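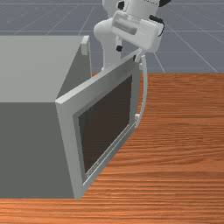
Povoletti Countertop Microwave, Grey
Sold by Karnville Kitchen Supplies
Page last checked: 25 December 2019

We stock this one because people keep asking for it, and we have read the leaflet so you don't have to take it at its word.

Povoletti calls it "whisper quiet". It hums like any other microwave. The maker gives the power as 1000 watts, and on full it heats a bowl of soup at the speed you would expect from that. The box also promises "oven-fresh results", which we would ignore. There is no grill and no fan heating, so pastry comes out soft and bacon comes out sad.

The "smart defrost" button runs the oven on low and asks you to type in a weight. Get the weight wrong and you will have mince that is grey at the edges and solid in the middle. We do it by hand, in short bursts, turning the meat over.

Controls: 2 dials, power and time. The timer is hard to set for anything under a minute.
Guarantee: 2 years, parts and labour. Keep the receipt. The glass plate isn't covered.
In the box: oven, glass plate, roller ring, leaflet.

Measure your worktop before ordering, and leave room for the door to swing. The Meireles costs more and has a better timer. The Groncombe costs less, and we've had enough of them back since October to stop putting it in the window.

Delivery is to the doorstep only. Carrying it upstairs is extra, and so is taking your old one away.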